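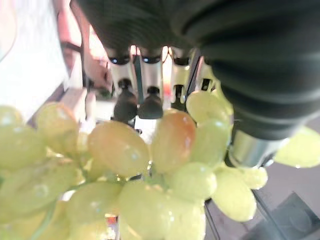
Grapes going soft within two days, what am I doing wrong?

I do hope somebody can help, as I'm getting rather fed up with throwing fruit away. We get through a lot of green grapes in this house (two grandchildren, both grazers) and I've always given them a good rinse when I get home from the market and then popped them in a lidded tub in the fridge. It used to work perfectly well, or at least I remember it that way. Since October, though, they've gone squashy round the stalks by the second day, and last week there was grey fluff at the bottom of the tub. Mine go away looking much like the bunch in the photo, pale green and shiny with little beads of moisture on the skins, and I always took that as a sign of freshness. Is it the water that does it? Or is my fridge too warm? It's an old Jurnden with a dial that goes from one to five and I've never known which end is the cold one. Any advice very welcome, and thank you in advance.

Posted by Ultance, 30 January 2024

Dumance
Member, 726 posts

Hello Ultance, and what a shame about your grapes! I'd say it's the water, yes. Grapes keep far better if you put them away unwashed and only rinse what you're going to eat. They often have a dusty bloom on them, which looks like dirt but is quite natural and helps protect the skin, so leave it alone until the last minute. Take out any split or brown ones first, leave the rest on the stalk, and put the bunch in a bag with holes in it, or a bowl lined with kitchen paper, towards the back of the fridge. A lidded tub holds the damp in and that's where your fluff is coming from.

If you really must wash them ahead (I do for parties), spread them out on a clean tea towel and give them a good hour, turning them over once or twice. Berries that have come off the bunch go first in my experience, so I keep those in a separate dish for whoever is passing. As for the dial, on most fridges the higher number is colder, but a cheap fridge thermometer will settle it. You want it under five degrees.

Adamczyk
Member, 81 posts

freeze them. lovely straight from the freezer on a hot day. never had one go off

Dumance
Member, 726 posts

Frozen ones are delicious, I agree, but if the grandchildren are small please don't give them whole, frozen or fresh. Cut them lengthways into quarters for the under fives.

Ultance
Member, 419 posts

Thank you both so much. Tub retired, kitchen paper out, and I've turned the dial up to four. The little one is three and I do quarter hers, though it takes me half the morning!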